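Robotics | Standards and Practice

SERNPORT - A voluntary code meant to make household robot trials easier to compare has been published in draft, but some of the people expected to follow it doubt that it will change much.

The draft, drawn up by Tatex, a small testing firm in Sernport, runs to 302 numbered clauses. It covers two-armed machines fixed to a bench and set to handle everyday objects: how the work area should be laid out, who may be near it while the arms are powered, and what must be written down when a run goes wrong. Labs that sign up would be able to say so in their papers and sales material.

There would be no outside inspection. A lab would check itself against the clauses and send Tatex a signed form once a year.

"I have filled in a lot of forms in my working life and I can't remember one that stopped an arm from hitting something," said Neville Catterall, who ran safety checks for a packaging company before moving to Danladi, a robotics lab on the edge of the town. "If the person who signs is the person who wants the result, you have a letter to yourself."

Tatex says the form is a first step. Amarachi Okafor, who led the drafting, said that labs at present report success rates with almost no word on how the objects were set out or how many attempts were thrown away before the ones that counted.

"One group resets the table by eye and another uses a printed sheet, and both of them publish a percentage," she said. "We are asking them to say which." 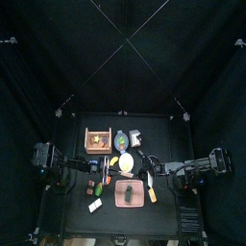

The section on layout has drawn the most argument. It asks labs to keep a written list of every item on the bench, to record where each was put at the start of a run, and to state whether the background was plain or cluttered. It also asks that anything with a blade, toy or real, be entered on a separate line, with a note of which arm is allowed to pick it up.

Chidubem Balogun, who looks after the benches at Danladi, said most of that was already done, after a fashion, in notebooks. His complaint was with the wording. The draft calls for objects to be "representative of the home" and does not say whose home, or whether a play-food set will do in place of food.

"A plastic pear doesn't bruise," he said. "You can run it all afternoon. Then somebody reads the paper and thinks the thing can be trusted with a real one."

Okafor accepted that the phrase was loose and said it would be looked at again. She would not say whether toy food would have to be declared on the front page of a report, as Balogun would like, or could stay in an appendix, where it is now.

The rules on people are firmer, though not by much. Nobody should reach into the work area while the arms are live, and a stop button must be within reach of the operator. The draft also says an operator should take a break after two hours. An earlier version had a limit on the speed of the arms during resets. It was taken out after four labs objected, and the published text asks only that speeds be "suitable for the task".

Suleiman Nwosu, an engineer at Stostia, which makes grippers, said his company would probably sign. He was frank about why. Customers had begun asking for some kind of mark, he said, and this one cost nothing but time.

Asked whether Stostia would need to change how it worked, he said he did not expect so.

That may be the difficulty. Of the eight labs shown the draft before it came out, none has said it would have to alter its practice in order to comply. Tatex takes this as proof that the code is realistic. Efe Iyamu, who teaches engineering ethics and has sent in a long response, reads it the other way.

"A rule everyone already meets is a description," Iyamu said. Her response asks for failed runs to be published in full, and for at least one visit a year by somebody from another lab.

Tatex said it would consider the visits but had no money to pay for them. Comments are open until the end of March, and the firm has not said whether it will publish the ones it receives.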